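Melamine desk top bowing in the middle, stiffen or replace?

shelfpin66
Posted in Furniture and Fittings – 4 replies hidden

I have a Jatico desk top, melamine on particleboard, 26 mm thick, on two steel trestles. After one winter it has a dip in the center. A straightedge laid front to back shows nothing, but along the length I can slide two stacked coins under it. Trestles are at the ends because I need the knee room. Is there a way to take the bow out, or is the board finished?

dralitz_joiner
Particleboard creeps under constant load. The deflection you measure now is partly elastic and partly permanent, and only the elastic part comes back when you unload it. Clear the top, turn it over, support it at the ends and leave it for a few weeks. Expect to recover some of the dip.

Then fit a stiffener. Steel angle or square tube, running lengthwise, set back far enough from the front edge to clear your knees. Slot the screw holes at one end so the board can move with humidity.
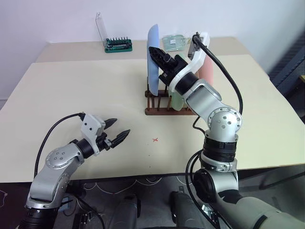
Screw length matters more than screw count. In a 26 mm board, allow for the thickness of the steel and stop well short of the top face, or the melamine will blister over the point. Drill pilot holes. Particleboard threads strip easily, so finish by hand – a drill on high torque will ruin them.

Moving each trestle inward also helps a lot. Deflection under an even load goes up with the fourth power of the span, so a small shift is worth making before you buy any steel.

mt828
just flip it over and use the other side, did that with mine, fine so far

vovbridge_north
Flipping only works if both faces are coated. Check the underside first. Some tops have plain backing paper there, and it marks the first time you put a cup on it. Otherwise I agree with the steel. Mine has had a square tube under it since November and the gap has not changed.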